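Graça Pacheco Is Going Back on the Road, and I Already Have My Tickets

July 16, 2023 | 3 min read

I had my phone face down on the couch and was two episodes deep into something I'd already seen when my sister texted me nothing but a row of exclamation points. Graça Pacheco is touring again! The singer announced it herself this morning, in a short video filmed at what looks like her kitchen counter, and I watched it three times before I even got up to find my wallet.

For anyone who came in late, Pacheco hasn't done a proper tour since she walked away from the stage to write music for the stop-motion series Werano. She's popped up here and there (that surprise duet with Gitau Odera at the Skaltska in June, which I missed because I was at a wedding, and yes, I'm still sore about it), but a full run of shows is a different thing. This one is 26 dates, all in theaters, no arenas, and it opens with two nights at the Mladenović.

"I wanted rooms where I can see the back row," she said in the video. "I turned 53 this spring and I'd like to look at people while I sing to them."

She's bringing a band this time, led by her old guitarist Orestis Politis, who played on the first two records and then vanished into session work. I met him once in a hotel elevator and he held the door for me, so I've been on his side ever since. Opening every night is Saron Tesfamariam, whose album I've had on in the car for weeks. If you only know her from the perfume ad, please go fix that.
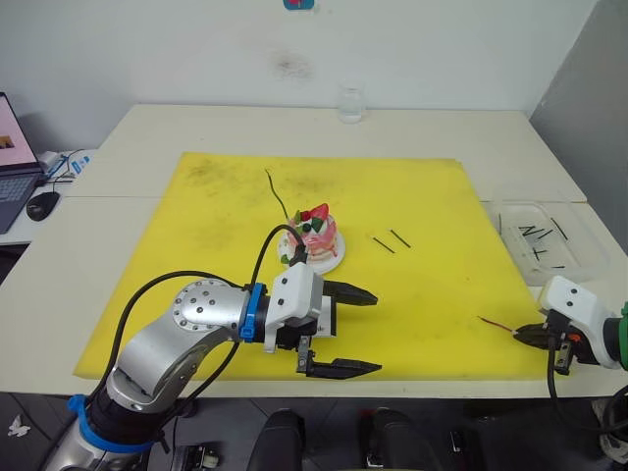
Pink cake, yellow mat.

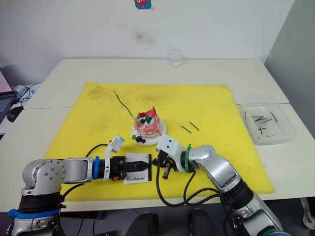

The set list is where I start getting nervous. Pacheco says she'll play the whole of Zokgate, front to back, including "Ferry Song," the one she swore in an old radio interview she would never sing live. She didn't explain the change of heart and I'm not going to ask. The second half will be what she calls "whatever we feel like," and knowing Politis, that means at least one ten-minute instrumental. I'll use it to get a drink.

There's also a stage director on board, Reiko Nakajima, who comes out of theater and did that lovely staging of the Werano songs with the paper boats. So I'm expecting more than a stool and a spotlight, although I'd pay for a stool and a spotlight too.

Tickets start at $40 and went up for fan club members at noon. Everybody else gets a shot on Tuesday morning. I got mine after a long wait in the online line, with the page freezing at the checkout (my heart!), and I'm in the balcony, off to the left, behind what the seating map calls a "partial rail." Fine by me. I've seen her from worse.

No word yet on dates overseas. Her team told me only that they're "talking," and that a live recording is likely if the Mladenović nights go well.

Comments (3)

marcy_in_row_f
FERRY SONG. I'm going to need somebody to hold my hand.

Dale T.
I was at the Skaltska show and her voice is better than ever. Sorry you missed it. The wedding better have had good food.

lowtidelou
Any idea if the balcony has an elevator? Taking my mom, and her knee isn't great.

More in Music

Saron Tesfamariam on Writing Her Album in a Laundry Room
Gitau Odera Cancels Two Summer Shows
The Werano Soundtrack, Ranked by Someone Who Cried at All of It
What We're Playing This Weekend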